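Plirkis low cubby cabinet
Open storage for halls, sitting rooms and shared work areas

The Plirkis is a low cabinet with a row of open compartments under a flat top. It has no doors and no drawers. People mostly buy it for the things that never get a proper home: mail, small parcels, library books, chargers, the spare set of keys. Because everything sits in the open you can find it without bending down to look behind a door.

Finish

Grey, with a visible wood grain on the top. Inside, the compartments are a warmer brown to red, and the colour looks stronger in daylight than it does in the evening. If you are trying to match other furniture, ask us for a sample chip before you order. We post them anywhere in Canada and there is no charge for the first 2.

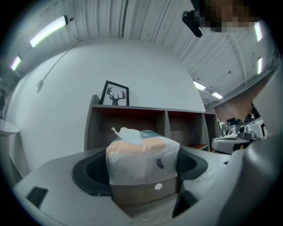 Plirkis in grey, with a framed deer print on top.

The top will take a leaning picture, a lamp or a plant in a saucer. Please don't sit on it. The cabinet is sold for storage and we can't cover damage to a top that has been used as a bench – this comes up every September when the student orders go out.

Compartments

The compartments are not all the same width. The wide one suits parcels, folded scarves and baskets. The narrower ones are better for books and magazines, which stay upright if you fill the space and lie flat if you don't. Dividers are fixed and can't be moved after assembly, so have a look at the layout sheet first if you have a particular basket in mind.

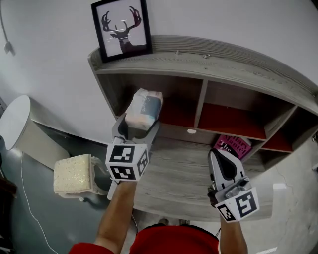

Paperbacks and most hardcovers can be laid flat with the cover facing up. For a tall art book, measure it before you count on it fitting. Ona Sepp in our workshop will check a size against the current batch if you email her the dimensions.

Assembly and placement

The cabinet ships flat in one carton. Two people should lift it. Allow 50 minutes for assembly, longer on thick carpet. Leave 20 mm behind the unit if you have baseboard heaters or a cable running down the wall. A wall anchor is included and we ask that you use it, particularly in homes with small children.

Care

Wipe with a damp cloth and dry it straight away. No bleach, no scouring pads. Light scuffs on the grey can be touched up with the Burkasance repair pen, sold separately. Cups leave rings if they stand overnight, so use a coaster.

Ordering

Made in runs of 800. If the grey is out of stock, leave your address with Abla Kassab at the order desk and she will write when the next run is ready. Replacement anchors and hardware are kept for older units as well – quote the number on your packing slip.

Page updated Jun 12, 2018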